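From the Workbench: In Praise of the Rack

I have been putting off this column for two issues now, and the reason is that I wanted to write about something grand and all I have been doing since November is putting small things in racks. So, small things in racks it is! Bear with me, because I've become a bit of a bore about it at home and I need somewhere else to put it.

Anyone who came by the Tulness workshop last year will remember the long bench by the window. Parts lived in yogurt tubs. The tubs lived in a crate, and the crate lived wherever there was room, usually on top of whatever you needed next. We had a system in the sense that I knew which tub to tip out first. If I was at lunch, there was no system.

What changed my mind was the inventory we did before the move to the Gresta building. I had told everybody we owned 241 of the little gray cylinders (I was very sure of it, I had even written it on the lid). We laid them all out on a bedsheet on the floor and got to 389. That's a lot of gray cylinders to not know you have. I had a reorder form filled out and sitting in my bag, and I quietly tore it up on the way to the bus.

So I started looking at how other people store round things. Round things are the worst, aren't they? Square things stack. Flat things go in a folder. A cylinder will lie nicely for exactly as long as you're watching it, and then it's under the radiator. I tried egg cartons (too shallow), a cutlery tray (they roll up and down in it like marbles) and a wine box with the dividers left in, which I still think had promise but took up half the bench.

The rack idea came out of the Cetilik catalog, which I read in the bath the way other people read novels. You want a slot for each piece, side by side, and a proper cradle at the top so the end sits in it and stays put. Tip it at an angle and you can see every one at a glance, and your fingers can get hold of the end without knocking its neighbor.

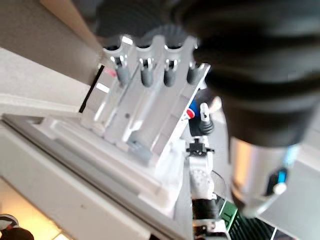

Four gray cylinders in the white rack, each in its own cradle.

I'm fussy about the cradles. A U shape is the one to go for. I made my first ones with a V cut, out of scrap, and the pieces pinched at the bottom and had to be wiggled out, and of course a wiggle is how you send the next one flying. With a U the thing just rests there. I also like a dark tip on a part, for the purely selfish reason that I can find it in bad light without my other glasses.

Things I'd pass on if you're thinking of doing the same at your own bench:

Measure the fattest piece you own, then cut the slot for that one. I measured the first one I picked up. Guess how that went.

Go with a white rack if you have the choice. Our old one was dark brown and swallowed everything we put in it.

Keep the racks small. I built a monster with 16 slots and it was a beast to lift, and once it was half empty it looked so sad that people started leaving pens in it. The pens are still there.

A raised lip on the table is worth more than any rack. I mean it. If you can only do one thing this spring, screw a strip of something along the edge of your bench and you will spend far less of your life on your knees with a flashlight.

The next job is the cables, and I can feel myself going the same way about those. I've already been asked, kindly, not to bring cable clips to dinner. If you've found a good way to keep thin black ones from knotting themselves together in a drawer, please drop me a line or leave a note in the Priedītis tray by the front door (the blue one is for the post, and I don't always get to look in it).

The bench is open to members on the usual evenings, and you're welcome to come and try the racks. Bring whatever you've got rolling around at home, the rounder the better, and we'll see if it fits. I've kept the V-cut ones too, in case anybody wants them for something that doesn't need to come out again in a hurry.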